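Chapter 4

Where a Joke Lives: Timing, Setup and the Stand-Up Hour

Most people who buy a book on comedy writing hope it will make them funnier by the weekend. This one won't. It may, however, help you see why the bit that killed at dinner died at the Gistum on open-mic night, in front of people who had paid for parking.

In Chapter 3 we took apart the single joke. Now we put jokes next to each other, where they begin to behave badly. An hour of stand-up is made of pieces that were each tested alone, and a piece that worked alone will often sulk in company.

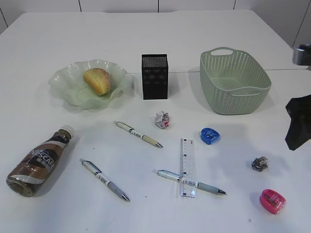
4.1 The Order of Things

The standard advice is to open with your second-best bit and close with your best. Comics repeat this with great confidence and then open with whatever they wrote in the car. The Cutton, a club with 900 seats and one working dressing room, asks its acts to hand in a running order. Almost all of them hand one in. A few of them follow it.

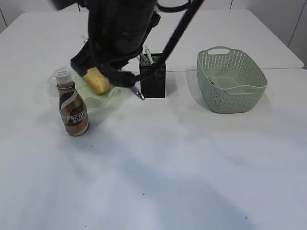

A callback is a joke that returns after the audience has stopped expecting it. It needs a plain first mention, something dull enough to be forgotten. Say the opening bit has a sheet of crumpled green plastic in it, the kind that never lies flat. Mention it once and move on to your divorce. When it comes back forty lines later, the crowd laughs partly at the plastic and partly at itself for remembering — a cheap trick, and every working comic owns several.

4.2 How Long Is a Pause?

Longer than you can stand, usually. New performers fill silence because they hear it as failure. Listen to a recording of your own set and mark each spot where you spoke over a laugh. Bring a spare pencil. 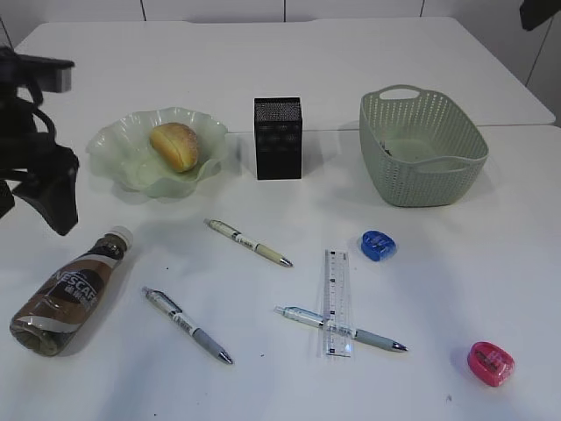

Usmani disagrees, and wrote in the margin of our draft that a long pause is only as good as the line in front of it, and that most beginners should be told to hurry up. We have left the section as it was, but the objection is fair. Try Exercise 4 both ways before you take a side.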